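Negi household handling project: progress report to the Horton fund
Reporting period ending February
Prepared by Savita Tomar, with figures from Haruto Uchida
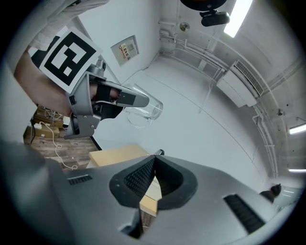
Figure 1. Demonstration with the hand-held grippers: a glass pitcher held near its rim in the finger pads. The marker card is mounted on the gripper.

1. Work done this period

Recording by hand is now our main way of showing the robot a task. A person holds a gripper, does the job as they would at home, and the recording is used for training. We have 2,647 accepted demonstrations across all tasks. The target for this stage was 2,500, as set out in the revised plan.

Glassware was added this period. Bhupendra Tiwari and Shivam Vishwakarma recorded 400 demonstrations of picking up, moving and setting down clear glass items. Manju Dixit checked them and rejected 150, mostly for two faults: the marker card turned too far from the camera, or the item was let go before it was fully set down. The rejected recordings are not in the total above.

2. Remote control

The remote control station was used less than planned. Operators found it slow for anything with a handle, and a single pour could take several minutes. We propose to keep it for tasks where a person's arm does not fit, such as the back of a low cupboard, and to move the remaining hours to hand recording. This needs your agreement as it changes the split in the budget.

3. Problems

Clear glass is still the weakest group. The trained model finds the handle of a pitcher less often than it finds the handle of a mug, and it tends to close too early. More recordings under different lighting are planned.

The finger pads wear faster than expected. We changed 2 sets this period and have ordered spares from Zorier. The cost is within the consumables line.

4. Next period

Record pouring between two containers, with water.
Repeat the glassware set with new operators.
Run the first trials on the Plemau arm using glassware data only.
Send the checked recordings and Manju's review notes to Horton.

Spending is in the attached sheet. Questions on the figures should go to Haruto Uchida.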